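Grerwood > Kits > Table-Clearing Kit > Data card

Hondden Table-Clearing Kit, sample data

Recordings supplied with the two-arm kit for evaluation before purchase. Release 3 holds 1,819 episodes; 105 are held out for testing. Wrist and overhead views are stored separately.
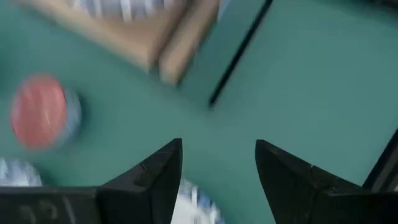
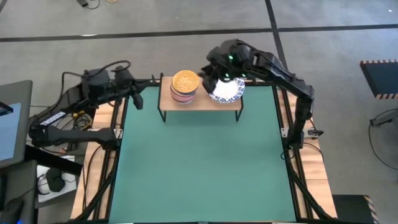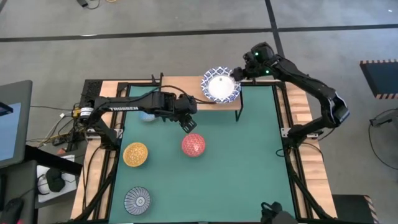 Sample stills, teal mat. First: wrist view. Second and third: arms and raised shelf.

Motion blur is not filtered out. Licence: evaluation only. Contact: Thitima Nuchit.

Comments

Lâm: Is there a flag for blurred wrist stills?

Akport: Download stalled at 700 files, fine on the second go.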